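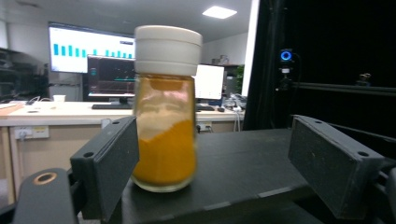 02/04/2018. Hand-held collection, tabletop shelf task, Enville bench. The method is the one Bethel Gidey and I settled on in December: a person does the task with the hand-held gripper, we keep the wrist view and the finger width, and the policy is trained on those two streams with no arm in the room. The question for this block is how much the object set matters once the layout is fixed. I have put the glass jar with the white screw cap in the hard group. It is tinted and dusty where it isn't filled, it narrows towards the shoulder, and the orange and cream powders inside don't lie level, so the colour boundary is no use as a height cue. The grasp we score is on the body of the jar, one finger pad either side, cap left free.

Protocol as agreed. 100 demonstrations per condition, 30 held back for testing, same operator within a condition. A demonstration is thrown out if the tracking drops for longer than 2 seconds or if the operator regrasps. Start poses come from the printed list and the operator does not choose them. I would like to stop people correcting their own approach halfway, but I can't think of a rule for it that doesn't make the motion stiff.

Calibration of finger width was redone before starting. The Hindari script still wants the fingers fully closed first and gives no error if they aren't, so check the number it prints.

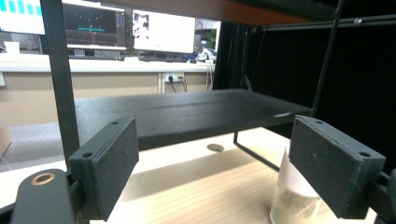
Approach direction is the variable I care about most for the low shelf. In the Skerilton data nearly every approach was straight down, and the policy learned to come straight down whatever was in the way. With the black shelf standing on its thin legs and the translucent cup off to the right, partly behind the right finger from the wrist, there is a good reason to vary it. I have split approaches into front, left and high, and the label goes in the log at the time. The cup is a worry for the width signal too, as it is soft-edged to the camera and we lean on width to decide when contact has happened.

First pass at results, old layout only, retrained overnight. Held-out success went up when high approaches were capped at a third of the set. 18 of the 30 held-out starts finished cleanly, against 12 before the cap. Most of the failures were late closing: the fingers arrive in the right place and wait. One seed only, so I am not putting it in the draft yet.

Changed one thing in the loader. Clips with a long still period at the start are now trimmed to the first movement. I think those still periods were teaching the policy to wait.

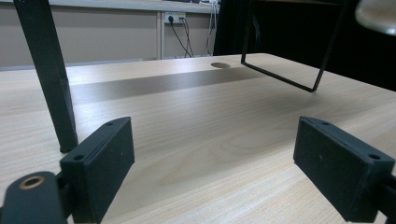

Fiachra Coughlan thinks the trimming and the approach cap should not go in together, and that the 18 can't be credited to either until each has been run alone. He would also like the late closings scored separately from the misses, as they may be a timing fault between the two streams and have nothing to do with approach at all.

Fair. I have queued cap only and trim only on Eskola, three seeds each, with the same held-out starts. Scoring sheet now has a column for late close. If the delay is the same length in every failed run I will look at the timestamps before collecting anything more.

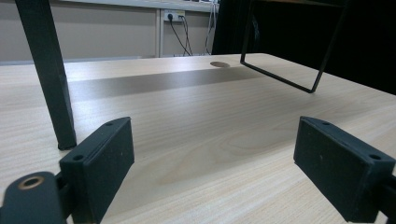
To do

Check clock offset between the wrist view and finger width, first and last clip of each condition.
Bethel to relabel the front approaches from the old set, where the log only says "normal".
Keep the jar and the cup as separate rows in the table.
Wipe the finger pads before the next condition. There are pale specks on the left one.
Ask Fiachra for his plotting code.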